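4.3 Wenn der Deckel mitkommt: ein Fehlerfall, der uns lange beschäftigt hat

Bis hierhin klang alles recht glatt, deshalb jetzt der unangenehme Teil. Von den 527 Durchläufen in der Simulation sind 41 abgebrochen oder, schlimmer, ohne Abbruch falsch zu Ende gelaufen. Die meisten davon waren langweilig (Zeitüberschreitung beim Planer, zweimal ein voller Datenträger auf meinem Rechner). Eine Sorte Fehler hat mich aber wirklich Nerven gekostet, und um die geht es in diesem Abschnitt: Der Greifer setzt den Deckel an der falschen Stelle ab, und die Steuerung merkt nichts davon.

Zur Erinnerung, der Aufbau ist derselbe wie in Abschnitt 3: Arm auf dem Sockel, dahinter die Reihe mit den Wellplatten, davor die beschrifteten Positionen LP1 bis LP4. Die Aufgabe ist kurz. Deckel greifen, anheben, auf einer LP-Position ablegen, später zurück damit. Unser Ablaufplaner Zollari zerlegt das in Teilschritte und fragt nach jedem Schritt den Zustand des Greifers ab.
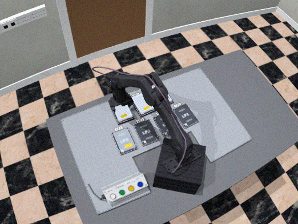 Abgefragt wird allerdings nur die Fingerweite, und genau da lag das Problem. Ein Deckel, der leicht verdreht zwischen den Fingern sitzt, liefert fast dieselbe Weite wie ein sauber gegriffener. Für Zollari war also alles in Ordnung. Beim Absenken setzte dann eine Ecke zuerst auf, der Deckel kippte über den Rand der Position, und der Arm fuhr seelenruhig zum nächsten Ziel weiter. Im Protokoll stand dazu »Schritt erfolgreich«. Ich habe einen ganzen September lang im falschen Modul gesucht, nämlich in der Bahnplanung, weil die Abweichung immer nur bei langen Wegen auftrat — bei kurzen war die Verdrehung schlicht zu klein, um Schaden anzurichten.

Der Auslöser war am Ende ein Reibwert. Wir hatten beim Umstieg auf das neue Kontaktmodell den Wert für die Platten auch für die Deckel übernommen, und die Deckel rutschten bei schnellen Drehungen des Handgelenks um 2 Grad weg. Das klingt nach nichts. Bei einer Position mit engem Rand reicht es.

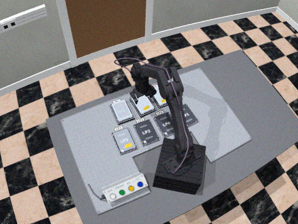
Yogesh Bisht wandte beim Gegenlesen ein, das sei doch ein Fehler der Simulation und keiner der Steuerung, ein echter Deckel rutsche vielleicht gar nicht, und man solle den Fall lieber aus der Statistik nehmen. Darüber haben wir länger gestritten. Ich bin dagegen, und zwar ziemlich deutlich: Der falsche Reibwert hat den Fehler nur sichtbar gemacht. Dass die Steuerung einen verlorenen oder verkanteten Deckel als Erfolg verbucht, wäre mit jedem anderen Auslöser genauso passiert. Die Läufe bleiben also drin.

Geändert haben wir zwei Dinge. Nach dem Anheben hält der Arm jetzt kurz an, und die Lage des Deckels wird mit der Solllage verglichen, bevor es weitergeht. Ist die Abweichung zu groß, wird abgesetzt und neu gegriffen. Außerdem darf ein Schritt nur noch als erfolgreich gelten, wenn der Deckel nach dem Öffnen der Finger auch dort liegt, wo er liegen soll (ja, das hätte von Anfang an so sein müssen).

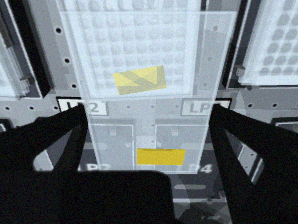 Abbildung 7: Transparentes Teil zwischen den Greiferfingern über dem Deck (Simulation).

Mit der Prüfung haben wir 1.000 weitere Läufe gerechnet, den falschen Reibwert absichtlich beibehalten. Stille Fehler traten keine mehr auf, dafür wird öfter nachgegriffen, und der einzelne Lauf dauert spürbar länger. Ob man die Pause nach dem Anheben verkürzen kann, ist offen; Aitana Requena rechnet gerade an einer Variante, die während der Fahrt prüft.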